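The Skemetti Pulley Drying Rack, after a winter of wash days
Reviewed by Dilwyn Samuel

I should start by saying that I grew up under one of these. My grandmother had a pulley rack over the kitchen stove, a great creaking thing that came down every evening like a drawbridge, and we all ate breakfast with shirt tails hanging over our heads. So I came to the Skemetti with a soft spot already in place, and you may want to knock a little off my enthusiasm for that.

If you've never met one, the idea is simple. Long wooden rails run between a pair of metal end frames, the whole business hangs from the ceiling on a rope, and you lower it, load it, and haul it back up to where the warm air is. Our house in Ullbridge is narrow and tall, and for years we dried everything on a folding floor rack from Turkatness that lived in the hallway and had to be walked around sideways. It was a perfectly good rack. It was also in the way from October to April, and I have kicked it in the dark more often than I care to remember.

I paid $354 for the Skemetti, which made me swallow hard. You can certainly get a pulley rack for a lot less. What you get for the extra money is six pine rails, sanded properly so that nothing snags, and end frames that are cast and painted instead of bent out of strip. The rope is a soft cotton one that's kind to the hands, and the wall cleat is big enough that you can wind it without skinning your knuckles. It came in a long box with everything in it except the screws for the ceiling, and I do think that at this price they could have thrown in the screws!

Putting it up

The instructions say an hour. I took most of a morning, though that includes a trip to Kuzmenko for the screws and a long talk at the counter about which ones I needed (I came home with two kinds, to be safe). You have to find your joists, and you have to find them accurately. My ceiling is old plaster and my stud finder kept changing its mind, so in the end I went up to the bedroom above, pulled back the rug, and measured from the nails in the floorboards. I'd recommend that to anyone with an older house.

Two hooks go into the joists, the pulleys hang off the hooks, and then comes the threading, where I went wrong. The diagram shows the rope going through the double pulley first and the single one second, but it's drawn from below, and I read it as though I were looking down from above. The first time I pulled, one end went up and the other stayed put. Threading it over again took five minutes. If they ever redo that leaflet, a little arrow saying "wall this side" would save people a good deal of muttering.

Living with it

We do a load most days, mainly shirts, towels and school clothes, plus the endless small stuff. I'll say a word about the small stuff, as I've seen people complain that a rack like this is a fiddle for anything shorter than a pillowcase. I don't find it so. Dishcloths and dusters fold over the rail nicely and stay there. What does help is having them all together before you lower the rack, and a basket on the table is the best thing I've found for that.

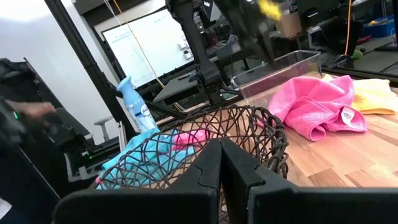 Light blue and pink cloths in a brown wicker basket.

Drying time is the question everybody asks me. With the kitchen at its usual winter temperature, a load of cotton shirts hung after supper is ready to fold by breakfast. Bath towels want longer, generally until the middle of the next afternoon, and jeans are slow at the waistband whatever you do with them. I did turn up the spin speed on our washing machine, which had been sitting at 600 for reasons lost to history, and that made more difference than anything I did with the rack itself. Do check yours before you blame your laundry arrangements.

The weight surprised me. A full load of towels straight from the machine is a real pull, and my wife, who is a good deal shorter than I am, wasn't keen on it for the first few weeks. She now loads the middle rails first and puts the towels on last, and she finds it manageable, but anyone with a bad shoulder should try one out somewhere before buying. There is a heavier version with an extra pulley that's meant to take some of the strain. I haven't used it, so I can't tell you whether it does.

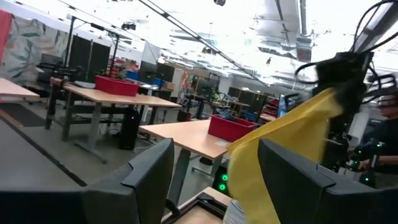
Color is something I'd think about too. Pine is pale, and a bright new towel that hasn't had its first few washes can leave a mark on it. We have one rail with a faint orange stripe that I've decided to call character. A coat of clear varnish would have prevented it, and Skemetti does sell the rails ready-varnished for a bit more, so if your family is fond of strong shades you may want to order those from the start. I may get round to doing ours in March, when the windows can be open.

My other grumble is the squeak. It began in about week 12, a thin little noise from the double pulley that could be heard from upstairs. A dab of candle wax on the axle quieted it, and it's stayed quiet, but I'd have liked to go a full year before having to climb up there. The company did answer my email the same afternoon and offered to send a new pulley, which I thought was very decent of them.

What do I miss about the old floor rack? Only that you could carry it out to the yard on a sunny day. We've kept it in the shed for that, and for when guests stay and there are extra sheets to deal with.

The hallway is a hallway again. You can open the coat closet all the way, and the dog has taken over the spot by the radiator where the rack used to stand. If you have the ceiling height (I'd want at least nine feet, or you'll be wearing your socks as a hat) and a sound pair of joists, I'd say go ahead and buy one, and get your screws the day before.

Four and a half stars. I've taken the half off for the leaflet.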